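Projektbericht: Erdbeeren im Schulgarten - welche Sorte schmeckt am besten?

Angefangen hat alles mit einem Streit in der Pause. Sachiko schwor auf die Erdbeeren vom Wochenmarkt, Hugo fand die aus dem Supermarkt süßer, und schon hatten wir unser Thema für die Projektwochen im Juni! Wir pflanzten zwei Sorten ins Hochbeet hinter der Turnhalle, Hondow und Gakum, und bekamen vom Hof Gisthorpe zum Vergleich noch eine dritte dazu.

Gegossen wurde morgens vor der ersten Stunde, immer direkt an die Wurzel. Das Stroh unter den Pflanzen war Hugos Idee und hat uns viele faulige Früchte erspart - im Beet ohne Stroh sah es nach dem Regen ziemlich traurig aus.

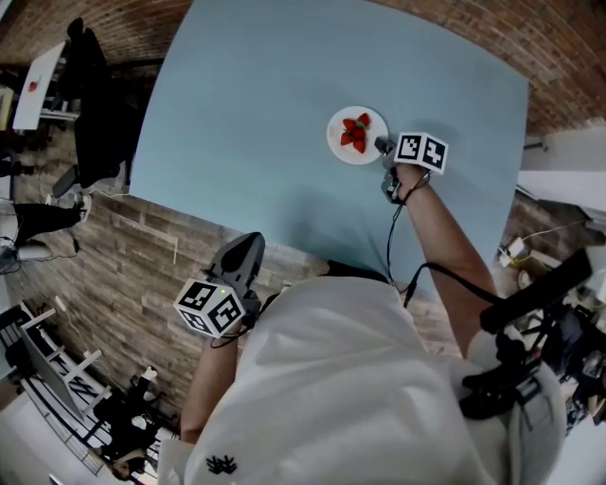
Für die Verkostung konnten wir 45 Leute aus den Klassen 7 bis 10 gewinnen. Alle probierten mit verbundenen Augen und vergaben Punkte für Süße, Duft und Biss. Gakum lag beim Duft ganz weit vorne, das hatten wir überhaupt nicht erwartet! Hondow war fester und hielt sich im Kühlschrank länger, schmeckte vielen aber zu sauer. Spannend fanden wir auch, wie viel die Temperatur ausmacht: Aus dem Kühlschrank bekam jede Sorte schlechtere Noten als bei Zimmertemperatur.

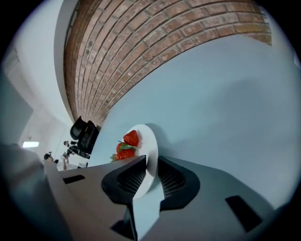
Ayane Wada wandte ein, dass wir die Sorten nicht am selben Tag gepflückt hatten und der Reifegrad deshalb das Ergebnis verfälscht haben könnte. Damit hat sie recht. Beim nächsten Mal würden wir alles am gleichen Morgen ernten und den Zuckergehalt zusätzlich mit dem Refraktometer aus der Chemiesammlung messen. Die Ausläufer von Gakum haben wir schon eingetopft, sie stehen jetzt auf der Fensterbank im Biologieraum.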